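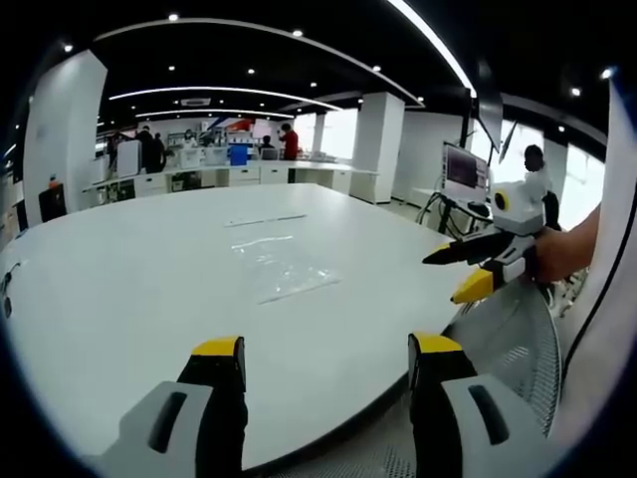
Clear plastic bag on the round white table.

Week 6: Where a cup tie gets played, and who decides

Good morning all, and well done for getting through the reading, which I know was on the long side this week. We left off last time with the Drirnthorpe Cup, at the point where the draw has been made and the club secretaries start ringing each other up.

The first thing to get straight is the difference between a home tie and a neutral one. In the early rounds the club drawn first plays at home, keeps the gate money after costs, and pays the visitors' coach. From the semi-finals on, the league picks the ground, and that's where the arguments begin!

Take Wondville against Drulercombe, our running case. Wondville's ground has 300 seats under cover and decent floodlights. Drulercombe has 140 seats, a lovely slope towards the river end, and no lights to speak of, so a December evening match there is out of the question. The league looked at both, then went for Mekonnen Park, which sits 2 miles from one club and a good deal further from the other. You can imagine how that went down.

Have a look at the rules on your second sheet and note these as we go:

Ground size and seating
Floodlights (the rule changed, so use the newer wording)
Travel for both sets of supporters
State of the pitch in winter

Travel is the one people tend to skip, and it's my favourite, so do bear with me. A supporter with a car and a supporter who needs the last bus home are looking at two quite different fixtures, even when the kick-off time is the same.

For next week, please write 100 words on which ground you would have chosen and bring it along on paper. Hand in by July 12, 2024 if you'd like comments back.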